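Kategorie: Kurzgeschichten / Football / Lesezeit kurz

Der Anruf aus Saliba

Um sechs Uhr früh klingelte in Rivodwood das Telefon, und die Trainerin ließ es klingeln, weil sie mit beiden Händen im Spielbuch steckte. Vierzig Spielzüge! Vierzig, alle mit Bleistift, alle für eine Offense, die es noch gar nicht gab. Sie hatte die halbe Nacht daran gesessen und war so wach wie seit Jahren nicht mehr.

Beim zweiten Mal ging sie ran. Saliba suchte jemanden für den Angriff, und zwar sofort, noch vor dem Trainingslager im August. Der Cheftrainer dort war selbst erst halb da – sein alter Verein spielte noch, und solange der spielte, durfte er nichts unterschreiben. Aber fragen durfte er.

»Laufen oder werfen?«, wollte er wissen.

»Beides«, sagte sie, »und zwar aus derselben Aufstellung!«

Er lachte so laut, dass sie den Hörer vom Ohr nehmen musste. Dann redeten sie los, über Blockwinkel und Täuschungen, über den herrlichen Moment, wenn ein Linebacker den falschen Schritt macht und es schon weiß, bevor der Fuß den Rasen berührt. Der Kaffee wurde kalt. Sie hätte noch bis zum Mittag weiterreden können.

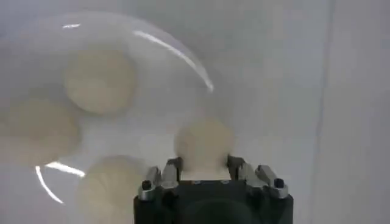
In Saliba, meinte Zulluven, der alte Quarterback, den sie gleich danach anrief, sei noch jeder Coordinator nach zwei Jahren wieder weg gewesen. Der Wind komme dort vom Fluss und drücke jeden langen Pass nach links. Ob sie sich das gut überlegt habe?

»Dann werfen wir eben rechts vor«, sagte sie.

Es blieb still in der Leitung. »Zeig mir Nummer sieben«, sagte er schließlich.

Nummer sieben war ihr Liebling. Ein Lauf, der wie ein Pass aussah, der wie ein Lauf aussah, und am Ende stand der Tight End völlig frei an der Seitenlinie und winkte. Sie beschrieb ihm jeden Schritt, stand dabei auf, ging durch die Küche, wich dem Stuhl aus, drehte sich, warf einen Ball, den es nicht gab, in den Flur.

»Gegen Clolesum klappt das«, sagte er. »Die beißen auf alles an.« 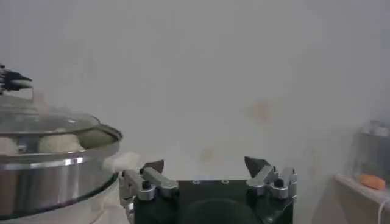
Sechs Uhr früh in Rivodwood: Dampftopf, Glasdeckel, Teigbällchen.

Am Abend verlor der alte Verein des Cheftrainers in der Verlängerung, durch ein Field Goal, das den Pfosten streifte und doch noch hineinfiel. Sie hörte es im Radio, die Tasche lag schon gepackt im Auto. Es tat ihr leid für ihn, wirklich! Und trotzdem hüpfte ihr das Herz bis in den Hals, als das Telefon klingelte.

»Ich bin frei«, sagte er heiser. »Bring Nummer sieben mit.«

Kommentare (2)

flusswind: Den Zug will ich sehen! Kommt noch eine Fortsetzung mit dem Spiel gegen Clolesum?

tightend_fan: Die Stelle mit dem Wurf in den Flur ist toll – mache ich zu Hause auch.

Zuletzt aktualisiert: im August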